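Sidewalk nav software sync - minutes

Present: Taha El Ouafi (chair), Iman Shawky (notes), perception, planning, sim and tooling people. Controls joined late, from the train, audio in and out.
Apologies: ops. They will get these notes and the action list.

Notes typed live, fix anything wrong in the wiki copy.

1. Last minutes

Accepted. Two carry-overs: the log uploader retry bug (item 6) and the costmap naming cleanup. Nobody has touched the naming cleanup. Taha wants it dropped or done, not carried again. Iman takes it.

2. Planner release

Branch is frozen as of this morning. Changes going in:

Local planner now keeps the previous trajectory as a seed instead of replanning cold every cycle. Less wobble on long straight walkways. Side effect: slower to give up on a bad path when something shows up close. Controls not happy with that, want a hard reset of the seed when the stop layer triggers. Agreed. Small change, goes in before the tag.

Goal tolerance back to the old value. The tighter one made the robot shuffle back and forth at the drop point in the Polasthorpe runs, ops complained twice.

Recovery behaviors: rotate-in-place stays, back-up stays off by default. Long argument, not repeating it here. Short version - rear coverage is too thin to trust backing up near a curb. Revisit once the rear depth driver is stable.

Question from tooling if the parameter file format changes. No. Only new keys, old files still load. Missing keys get the default and a warning in the log. Taha asked for the warning to name the key, it currently just says "parameter missing".

3. Glass and reflections

Biggest item today, took most of the hour.

Background for ops: segmentation and the depth completion net both get confused next to mirrored facades. The net sees the reflected trees and sky and fills in depth behind the glass, so the costmap opens up free space where there is a wall. Lidar should save us but returns off glass at a shallow angle are weak, and the filter throws away most of what is left.

Zaki is the sim world we use for this (street corner, glass building, stairwell with a railing, trees). Perception replayed the whole facade set in it over the weekend, job finished Sunday. Results are on the dashboard under reflections, dont use the older tab, it was built with the wrong intrinsics.

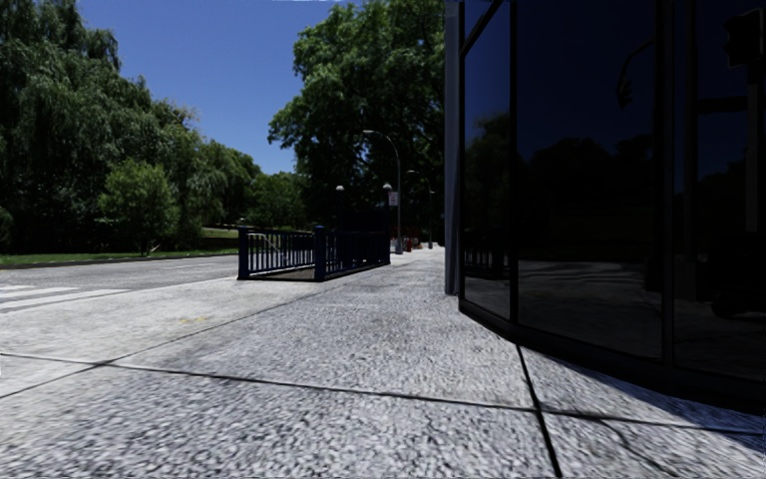

Main finding: the worst failures are at the base line of the wall, where the shadow strip meets the pavement. The net labels shadow as wall in some runs and as ground in others, and it flips between neighboring timesteps. Temporal smoothing hides the flipping but then the wall edge drifts into the walkable area, so the planner hugs the wall or swings away from it depending on which side won.

Options discussed:

Mask by map. Mark glass facades as polygons in the prior map and ignore completed depth inside them. Simple, works today. Needs someone to draw polygons for every site, and is useless anywhere not mapped. Planning likes it. Perception says it's a crutch, fine for one release.

Mirror check. Compare the completed depth to the raw lidar, and where there is plenty of completed depth and nearly no raw returns, treat as unknown instead of free. Perception has a prototype. Costs some free space under trees too, where returns are patchy. Needs tuning.

Retrain with more rendered glass. Sim can generate it. Worry is that rendered reflections are too clean, no dirt, no posters stuck on the inside, no people behind the pane. Iman suggested mixing in recorded drives at a fixed ratio, not only sim. Nobody had a better idea.

Decision: map mask for this release, behind a flag, on by default at Polasthorpe only. Mirror check goes to a branch and gets tested against the same set. Retraining is started but does not block anything.

Controls asked what happens if the mask polygon is wrong by a meter. Answer: masked area is unknown and unknown costs the same as occupied, so worst case is the robot gets stuck and asks for help. Acceptable.

4. Stairwells and drop-offs

Related but separate. Negative obstacles (open stairs, curb edges) are handled by a different layer and it has its own problems.

Railings: vertical balusters are thin, and the downsampling step removes them at range. Close up it's ok. Planning currently sees an open approach and then a sudden blockage, so it plans straight at the railing and swerves late. Not dangerous, looks bad, people step aside for it.

Open end of a railing is the real worry. The top of a descending stairwell can look like a ramp to the ground fit if the slope is shallow in the first meter. Ticket 2222 has the bag and a script to reproduce. Ground fit accepted the slope in that bag, the drop-off layer caught it afterwards. So second line held, first line did not.

Actions: downsampling to keep thin vertical structure (perception, there is a known trick, cluster by column before dropping points). Ground fit to reject slopes over the ramp limit right away instead of passing them on. Unit test from the 2222 bag, must be in CI before the tag.

Taha: release doesn't go out if that test is skipped or marked flaky. Wants this in the minutes. It's in the minutes.

5. Sim regression suite

Suite is at 3000 scenarios and the full run no longer fits in a night. Some of the runners were also dying on GPU memory when two render jobs landed on the same card.

Tooling split the suite into a short set for every merge and the full set nightly, 8 workers, one render job per card. First night ok. Second night one worker hung on asset download and the whole run waited for it. Timeout now added.

Iman wants the short set picked by failure history, not by hand. Tooling says the history table is there but the scenario ids changed in the spring rename so anything before April doesn't match. Can be mapped with a script, boring work. Taken by tooling.

Determinism: same seed still gives different results sometimes. Suspect is the pedestrian model, which ticks on wall clock when the machine is loaded. Empty-street scenarios repeat fine, which fits. Sim to move it to sim time. Until then don't trust a single red result in a pedestrian scenario, rerun it once, then file.

Also asked: can we have more lighting variation in Zaki, currently nearly all noon sun and clear sky. Low sun on glass is where it gets ugly. Sim can do sun angle quickly, overcast takes longer as the sky textures need work. Rain not planned.

6. Logging and tooling

Dokell (the log viewer) crashes on bags with more than one costmap topic. Fix is in review. Workaround - filter the topic on export.

Uploader retry: on a bad link it starts the whole file over every time. Chunked upload is done and tested on the bench, needs a robot on a real poor connection. Ops to pick one at Polasthorpe.

Request from planning: record the rejected trajectories with their scores, not just the chosen one. Size was the objection last time. Agreed to keep the top 8 and only in the window before a stop event. Controls want the commanded and measured velocity in that same window at full rate, ok.

Disk: please delete your old local bags from the shared box. It was full again this morning and killed a training job.

7. Mundano integration

Mundano is the dispatch side. They want a "blocked, waiting" state seperate from "error". Right now both show as error and their operators take over remotely when the robot is only waiting for someone to pass. Planning already knows the difference internally, it just isn't in the message.

Add the state, bump the message version, keep the old field filled for one release. Mundano to confirm they ignore unknown fields. If they don't we have a problem, Taha to ask today.

8. Actions

Taha - ask Mundano re unknown fields. Tag the release once the 2222 test is green.
Iman - costmap naming cleanup, or close it. Ratio proposal for the retraining mix.
Perception - map mask flag, mirror check branch, thin structure in downsampling, ground fit slope limit.
Planning - seed reset on stop layer, name the missing key in the warning, blocked state in message.
Sim - pedestrian model on sim time, sun angle variation.
Tooling - id mapping script, Dokell fix merged, trajectory recording.
Ops - polygons for the Polasthorpe facades, pick a robot for the upload test.

9. AOB

Controls dropped off the call before getting to the wheel slip question. Moved to next time, they will post plots in the channel first.

Next meeting same slot, same room. Closed with nine minutes over.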